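Technology > Robotics > Field Notes

Teaching by the handful

The training set at Gemico begins on a dining table. A person picks up a hand-held gripper, squeezes the trigger, moves an object, and puts it down. A wide-angle camera on the tool records the approach, the closing of the fingers and the release. The robot arm that will later repeat the motion is in another building.

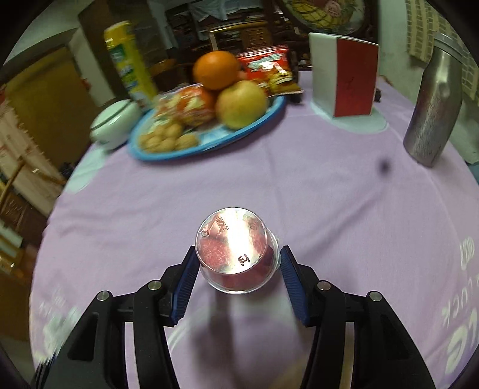

Viorica Husar, who runs collection, set the target at 3000 episodes per task. The first task reached 2561 before the review began. Small rigid packages came first — they tolerate a poor approach angle, and the finger pads do most of the centering. The household clutter stays where it is. A policy trained on a cleared surface tends to fail when a fruit tray enters the view.

Thin, folded goods are harder. The fingers have to close low enough to catch the material without pressing into the cloth, and a fold can shift the grasp point between one attempt and the next. Husar asks her operators to slow down over the last few inches and to keep their free hand away from the table. Episodes with a hesitation are kept. Episodes with a regrasp are tagged and trained separately. 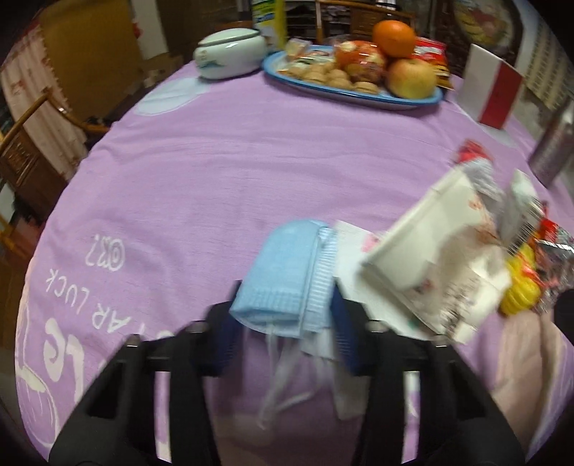 Ionuț Manole
Contributing editor, automation

Remote control was the earlier method. Operators at the Eltden site drove the arm through a pair of handles, with a delay that made soft items slow work. Tomomi Wada, the controls engineer, still prefers it for tasks where contact force matters, as the hand-held tool does not log force. Her group keeps 2 stations running for that purpose and checks every new policy against 1000 of their recordings.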